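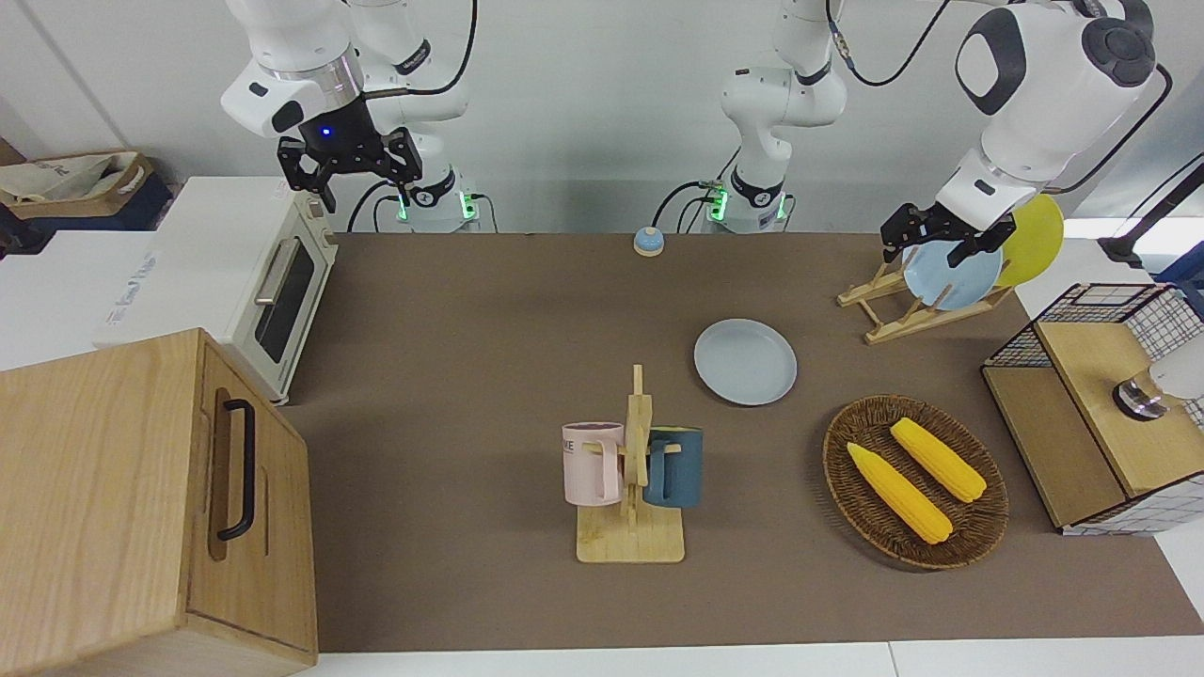 Ok so quick one before work, which will not be quick, because I've been up since before five and my brain is going.

I wanted to write about moving to a small town. We've been in Culton since March and I keep getting emails from people who read the old blog (hi!) asking is it good, should they do it, do we miss the city. Yes, maybe, sometimes. There, done.

Longer version.

The quiet. First week I couldn't sleep. I had a fan going just for the noise. In the old apartment we had the bus under the window and the guy upstairs with the bowling ball or whatever it was, and I complained about it for years, out loud, to anyone. Then we get here and it's nothing. Nothing nothing nothing, then a train at 2 in the morning that sounds like it's coming through the closet. Now I sleep through the train. Took a month maybe. Visitors don't sleep through it. My sister came and in the morning she looked like she'd been in a fight.

Groceries. There is one store, Kekana's, and it closes at eight. I can't tell you how many times I've stood in the parking lot at ten past looking at the dark windows. I was a person who bought dinner on the way home every single day of my life. Every day! One onion, one can of beans, one bread. You can't live like that here. So I've turned into somebody with a list on the fridge and a freezer full of soup, and I'm bad at it, I still get home with no milk. But we spend less. A good bit less. Also Kekana's has better tomatoes than anything I ever bought in the city and they cost nothing in August, people just about throw them at you.

What they don't have: fresh ginger most weeks. Decent noodles. Any kind of bread with a crust. I've started making bread. I know, I know. It's flat and kind of gray but it has a crust.

Work. I kept my job, they let me do it from here with two trips a month back to the office. The drive is long and boring and I've come to sort of love it? I leave in the dark, get gas at the place by the highway, get the terrible coffee, listen to a whole audiobook almost. Nobody needs anything from me. Then I'm in the office and everyone is talking at once and I'm exhausted by lunch. I used to do that five days a week. How.

Internet was the big fear and it's been fine except when it rains hard. Then it's not fine. I had a call drop right in the middle of asking for more money, which, you know. I did call back. They said they'd think about it. Still thinking.

People. Ok this is the one everybody asks about. Are they friendly, do they hate you. They don't hate us. They're friendly in a way that took me a while to read. In the city friendly means you chat for a minute and never see them again. Here they say almost nothing to you for two months and then there's a bag of zucchini on your porch. No note. I asked around and never did find out who. I left a loaf of the gray bread on the neighbor's step as a guess and she waved at me the next day so maybe it was her, or maybe she was just being nice about the bread.

And everybody knows where you live. Not in a creepy way (mostly). I called the hardware store about a part for the sink and started giving my address and the woman said oh you're in the yellow house. It isn't even yellow anymore, the people before us painted it. It's white. It will be the yellow house forever and I've given up, I say it myself now when I order a pizza.

The house. Oh the house. I don't want to get going on the house. We bought it for what would've got us a parking spot and a closet back there, and you can feel every dollar we didn't spend. The back bedroom floor slopes. I put a marble down and it was gone. The furnace makes a noise like somebody clearing their throat before a speech. The kitchen faucet dripped from the day we moved in, and the fix was 856 dollars, becuase it wasn't the faucet, it was the pipe, and then it was the wall around the pipe. I wrote that number on a piece of tape and stuck it inside the cabinet door so I'd remember it next time I say something like how hard can it be.

But there's a yard. There's a tree in it! I've never had a tree. Some kind of maple, I keep meaning to look it up. When the leaves came in, the light in the front room went green for a few weeks, in the afternoon mostly, and I'd stop working and just sit there. Then they got thick and it went back to regular shade. Nice too.

Kids, since somebody asked: ours is doing better than we are. Walks to school. WALKS. Comes home with mud up to the knee and a friend whose name I haven't caught yet, and they eat everything in the house and leave again. I worried about this part most and it's been the least trouble. The school is small and the building is old and the music program is one piano and a lot of recorders. So, trade offs. We're doing a lesson once a week in Prumow, forty minutes each way, and I sit in the car and answer email. Prumow has the good noodles, so that's when I buy those.

Stuff I didn't think about ahead of time and should have:

The dentist. There isn't one. Prumow again.

Trash. You take it yourself, there's a dump, you need a sticker, the sticker comes from the town office, the town office is open the same hours as your job. We had garbage in the garage for three weeks. In summer.

Bugs. I won't say more.

Going out. There's a bar and there's Lollodero, the pizza place, which is also where you go for birthdays, funerals, after the game, before the game. We've been so many times they don't bring us menus. I'd like a menu once in a while just to feel like there's a choice. The pizza's good though. Really greasy, square, tons of oregano. I dream about a bowl of pho. Then it's Friday night in my head even when it isn't, and we're at Lollodero again.

The dark. In the winter it'll be something, they tell me. It's already getting dark when I shut the laptop and there's no street lights past the corner, so if you go out for a walk you're walking with a flashlight like a kid at camp. On the other hand, stars. I'd kind of forgotten there were that many. We lay down in the driveway one night, all of us, on a moving blanket, till it got too cold and somebody had to pee.

Do I miss it. Yeah. I miss weird stuff. Not the museums, I went to a museum maybe once a year. I miss being on the train with a hundred people all ignoring each other. I miss the corner place with the egg sandwich. I miss walking out the door without a plan and something just happens. Here you need a plan. You need a plan and gas.

And friends. That's the real one and I've been skipping around it this whole post. People said they'd visit and a few have and most won't, and I get it, it's far, I wouldn't either probably. I've got one person here I'd call a friend so far. We met at the dump, over the sticker thing, she hadn't got hers either. We walk on the old rail path when her shift allows. That's one more than I had in the spring so ok.

So should you do it. I don't know your life! If you've got a job that'll travel and you can stand your own company and you own a good flashlight, maybe. Rent first. We didn't rent first, everyone said to and we didn't, and it worked out but I had a few nights there in April just staring at the ceiling adding up numbers. Rent for a winter, see if you can take the winter. I'll let you know how ours goes.

Also get the sticker the first week.

Ok I'm late, I have a call and haven't brushed my hair. I'll do the comments tonight. Somebody asked for the soup recipe from last time and I did see that, it's coming, I just have to figure out how much of anything I put in. And if anyone has a fix for gray bread please please tell me, I've tried three kinds of flour and a hotter oven, and it's the same every time. Gray.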